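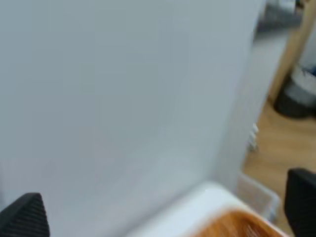
The Granden open day fell on a Sunday in April, and 55 of us gave up perfectly good yard work to go and watch a robot do housework. The workshop had been set up as a sort of home, with a light wood floor, a trash bin with its bag folded neatly over the rim, and a big pale panel standing where you might expect a wall to be. The robot does most of its looking through a small camera at the wrist, and they put that view up on a screen for us, ribbed black finger on one side, blunter black finger on the other. It is a humbling way to look at a room. You find yourself leaning right to see past the panel, and so did everybody in my row.

Baldur Bisgaard of Jostton ran the demonstration and asked us to hold our applause until the arm had stopped moving. This turned out to be quite a long time. The arm thinks before it reaches, then it thinks some more, and my neighbor got through an entire granola bar during one approach. Bisgaard says speed comes last on his list. He would like it to stop gently first, and having stood next to it I am inclined to let him keep his list in that order.

After the coffee break (lukewarm, plentiful) Elínborg Lykkegaard took questions. Could it fold a fitted sheet? No. Could she? Also no. She was good on grip, though, and passed around a spare pair of fingers so we could feel the ridges, which catch on a sweater like you wouldn't believe. Mine has been to the mending pile and back.

Visitors over 12 could then steer the arm themselves for 3 minutes each. The kids were far better at it than we were. One grandfather spent his whole turn trying to find the "up" direction and left the chair looking pleased anyway.

The next open day is at Bedoya, in the old Udico building, and there will be room for around 100 people. Doors open at 2. Parking is in back, the side entrance is the one with the ramp, and please leave the good sweater at home.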